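Simiyu Hospitality Short Course – Handout 2: Trays, Cups and Bowls

Read before the August practical. Bring your own tea towel!
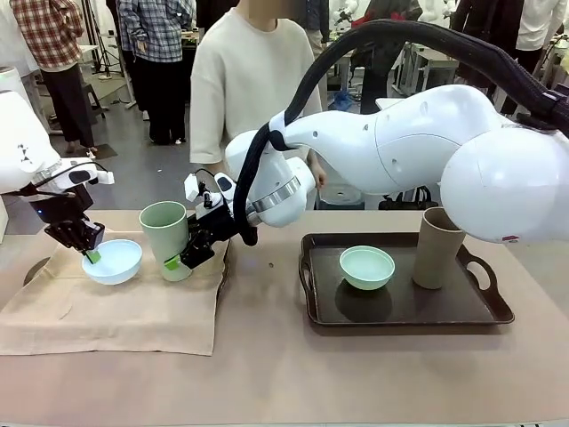
Blue bowl and green cup over the cloth, with the brown tray alongside.

Table work gets treated as the dull part of service, and I've never understood why. A well-laid tray is a lovely thing to carry, and once you get the feel for it you'll start rearranging the ones you're handed in cafes (I do).

Start with the cloth
Spread it flat on one side of the table and leave the other side free for the tray. A few wrinkles won't hurt. Big folds will, especially under anything tall and narrow.

The tray
Look for raised rims and cut-out handles at the short ends. Your fingers go right through the handles, so keep tall cups well clear of them – knuckles knock things over more often than elbows do.

Placing the pieces
Bowls first, near the center. Cups next. Hold a cup by its side, well below the rim, and set it down base first. Our practice bowls from Nanau hold 800 ml, and a full one changes the balance of the whole tray, so try it with water before you try it with soup!

Color
Sage, mint, pale blue and tan sit together beautifully on dark brown. Play with this. Mixed sets are great fun and much easier to replace than matched ones.

Practice for next time
Lay and clear one tray in 40 seconds, without rushing the cups. Then do it again with your other hand leading.

Further reading: Jundano Table Notes, chapter 2.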